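**Robot Learning, handout for unit 6: Learning from demonstrations, and what the score leaves out**

Notes by Hanyu Kang. Revised 6/20/23.

Bring this to lab. The reading is the Vandus report (course folder, skip the appendix unless you enjoy tables). Ilídio Bastos will run the second half of the session and has asked me to say that he does not answer questions about the midterm.

## Where we left off

Behavior cloning is supervised learning with a robot attached. You record a person steering the arm through a task, you store what the cameras saw and what the person commanded at each moment, and you fit a policy that maps one to the other. The loss goes down. Everybody is pleased. Then you run the policy, the arm drifts a little from where the person would have been, and it is now looking at something it never saw in training. Its next guess is slightly worse, which takes it somewhere stranger still. By the end it may be lowering its fingers with great confidence into thin air.

This is compounding error. If the policy makes a mistake with small probability at each step, the expected cost over an episode can grow with the square of the episode length. Long tasks suffer most. You will derive the bound in problem 2, and I would start early.

## Action chunking

The Vandus method predicts a short run of future actions at once and carries out several before looking again. Fewer decisions per episode means fewer chances to wander off. It also helps with pauses. Human demonstrators hesitate, and a policy that predicts one step at a time can learn to hesitate forever, since standing still is what usually follows standing still.

The cost is that during a chunk the robot is, for practical purposes, not listening. Bump an object halfway through and the arm will finish its sentence. In the lab setup a chunk is 18 steps. Try it shorter and longer and write down what changes.
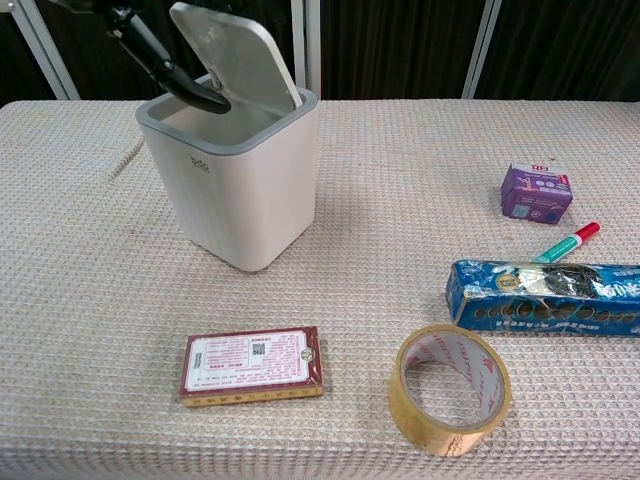
## Clutter, and why we keep it

The first version of this lab, known in the code as Beltthorpe, used a bare table and one object. Success rates were lovely. We then put a few household things on the table and the rates stopped being lovely. The policy had learned that the only thing on the table was the thing to grab, and you can't fault its logic.

The current data set, Droltton, has 200 demonstrations, all with extra objects left around the workspace. Two points to keep in mind:

- Extra objects only help if they move between episodes. A distractor that never moves is a landmark, and the network will use it as one.
- Containers are harder than they look. Once the gripper is inside an opening, a fixed camera may lose sight of the fingertips — so the policy leans on joint positions, which know nothing about walls.

## Counting success

The report says "success" as if we all agreed on what that was. Before you run anything, write a rule for it and have your partner try to break it. Does a drop from too high count? A second attempt? A nudge against the container that shifts it but does no other harm? In last November's class, two groups scored the same recordings and came out almost 18 points apart. Neither had made an arithmetic mistake.

Report partial progress too. Split the task into reach, grasp, carry and release, and give a rate for each. A policy that fails every release and a policy that fails every reach both score zero, but they need very different repairs.

## For lab

1. Train with chunk lengths of 2, 6 and 18 on Droltton. Keep the seeds fixed.
2. Test each on the starting layouts in the Tolentino folder. Do not tidy the table to match your favorite training episode. Ilídio will know.
3. Hand in your success rule, the rates by stage, and one paragraph on a failure you watched closely. "The robot got confused" is not a paragraph.

Problem 2 is due with the lab write-up. Late work goes to me — Ilídio's mailbox is full.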